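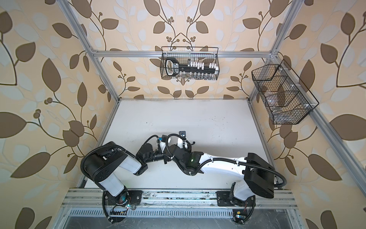

Testhaushalte gesucht: Wirkt Raumduft wirklich auf den Schlaf?

Der Hersteller Claria behauptet, sein Verdampfer Prellolano verkürze die Einschlafzeit spürbar. Wir haben die Unterlagen dazu gelesen und sind nicht überzeugt. Die Vergleichsgruppe war klein, und wer abends eine neue Flasche Lavendel aufs Nachtkästchen gestellt bekommt, rechnet nun einmal damit, besser zu schlafen. Deshalb prüfen wir für die Verbraucherzeitschrift Grirkitz selbst nach und suchen dafür 71 Haushalte.

Die Teilnahme dauert 9 Wochen und beginnt im Oktober. Sie erhalten drei Fläschchen ohne Etikett. Mindestens eines enthält nur Wasser mit einem Trägerstoff, welches, erfahren Sie erst nach der Auswertung. Jeden Morgen bis 10 Uhr füllen Sie einen kurzen Bogen aus: Wann lagen Sie im Bett, wann sind Sie vermutlich eingeschlafen, wie oft waren Sie wach. Schlaf-Apps und Armbänder lassen Sie bitte weg, deren Werten trauen wir ebenso wenig. 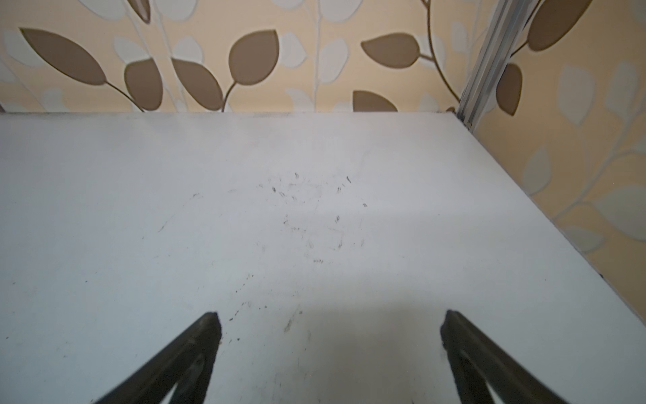
Tischfläche vor gemusterter Tapete

Mitmachen kann, wer volljährig ist, in einem festen Haushalt lebt und keine Schichtarbeit leistet. Asthma, bekannte Duftstoffallergien und Schwangerschaft schließen eine Teilnahme aus. Katzenhaltung leider auch. Wer beruflich mit Aromatherapie zu tun hat, möge sich bitte nicht bewerben, Überzeugte haben wir auf der Herstellerseite genug.

Es gibt 443 Euro Aufwandsentschädigung, ausgezahlt nach Abgabe des letzten Bogens. Lückenhafte Bögen werden anteilig vergütet. Den Verdampfer dürfen Sie behalten, falls Sie ihn dann noch wollen. Besseren Schlaf versprechen wir Ihnen nicht.

Die Auswertung übernimmt das Büro Fawzy, das von Claria kein Geld bekommt. Die Ergebnisse erscheinen auch dann, wenn sie langweilig ausfallen oder wir uns geirrt haben sollten.

Bewerbungen schriftlich an die Redaktion Grirkitz, Stichwort Nachtluft. Bitte Alter, Zahl der Personen im Haushalt und übliche Schlafenszeit angeben. Einen Lebenslauf brauchen wir nicht. Absagen verschicken wir ebenfalls, es kann aber etwas dauern.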